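Site Drawing and Measured Survey
Handout 5: Contours, spot levels and why your section is probably wrong

Read this before the studio session, with a scale ruler beside you. Most of the mistakes I mark down come from trusting a contour line more than it deserves.

1. What a contour line claims

A contour joins points of equal height. That is the definition, and on a printed plan it looks like a fact. In practice the surveyor took levels at a number of points and the software drew curves between them. If the points are far apart, the curve is a guess with a nice line weight. Ask for the spot levels. If the client's plan has none, treat the contours as a rumor until somebody has been out with a level.

2. Cutting a section by hand

Draw your section line across the plan. Lay a strip of paper along it and tick every place a contour crosses, writing the height beside each tick. Move the strip to your section sheet, project each tick up to its height, and join the points. Keep the vertical scale the same as the horizontal. Exaggerating the vertical makes a gentle bank look dramatic, and I have yet to see it done for a reason other than drama.

Work at 1:200 for this exercise. Number every tick. A strip with unnumbered ticks is useless by the time you have had lunch.

3. The Grulus plot

Our practice site has a fall of 2 m from the upper boundary to the lane. The plan shows this as an even slope. Itziar Echevarría leveled it again in May and found a flat shelf halfway down with a steep drop below it, between two contours, where the plan could never have shown it. The Ó Néill drawings for the same plot put a retaining wall on the shelf without mentioning that it exists. Compare the two and decide which you would build from.

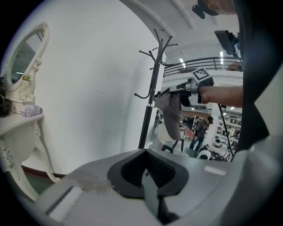

4. Interpolating between contours

The usual method divides the distance between two contours in proportion to the height you want. It assumes the ground is straight between them. Write that assumption on the drawing. Abelardo Puma will tell you the error is small, and on a mown field he is right. On anything terraced or filled he is not.

5. Software

Nerow will cut a section in seconds from whatever you feed it, bad data included. Do one by hand first and then compare. If they differ, don't assume the machine won.

6. To hand in

One section through plot 29, by hand, with the strip attached.
One paragraph on where you think the survey is weakest.
The Grornska level sheet, filled in and signed. No photocopies.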